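Measuring the schools that measure themselves

The director of the Tekstead education research unit has a habit of answering a question with a request for the data behind it. I had asked whether the new self-evaluation program, Clakari, was improving teaching. "Improving it compared to what?" she said. "Did anyone visit a classroom before it started?"

As far as I could find out, no one did. Clakari asks teachers to rate their own lessons on a scale with 4 steps, and 265 schools signed up in the first round. The progress report says teachers feel more confident. She has read it twice and is not impressed.

"Confidence is fine. I would like to feel more confident too," she said. "But if you ask people whether the training they just sat through was useful, most of them are polite about it."

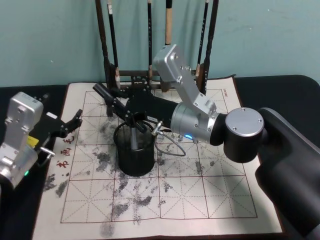 What the numbers leave out

She is careful to say that she has nothing against self-evaluation. Her own doctoral work was on teachers' lesson diaries, and she still thinks the diaries told her more than any test score did. Her quarrel is with what happens to the answers once they leave the building.

"A diary is for the person who writes it. The minute it goes to a district office and gets turned into a bar chart, people write something else in it."

I put it to her that the office has promised not to rank schools. She laughed. The same promise was made about the Bruster reading survey, she said, and the school averages were being passed around by October. She would not tell me who passed them around, and I am not sure she knows.
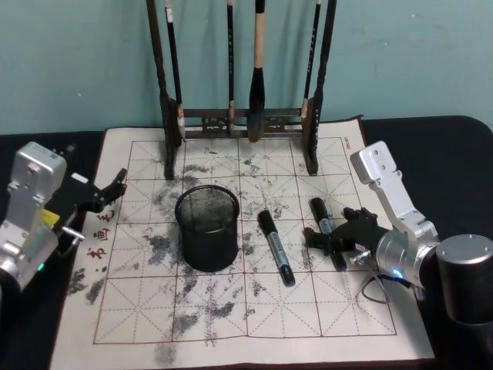

The money bothers her as well. Tokarz, the company that runs the online platform, has a contract for four years, while the outside evaluation is paid for only through the first. I asked the district office why and was told that the matter was "under review." I asked when the review would end and have not heard back.

So what would she do instead? Her answer was less exciting than I had hoped. She wants 300 classroom visits, spread over two school years, by people who don't work for the program. She wants the forms published, including the blank ones.

"It's slow and it's dull," she said. "And you might find that nothing changed. I don't think they want to pay for that answer."

I am not convinced that visits would settle it either, as teachers can put on a good lesson for a guest, and I told her so. She agreed, more quickly than I expected. Then she asked how many classrooms I had sat in for this article. I had sat in one, for half a morning.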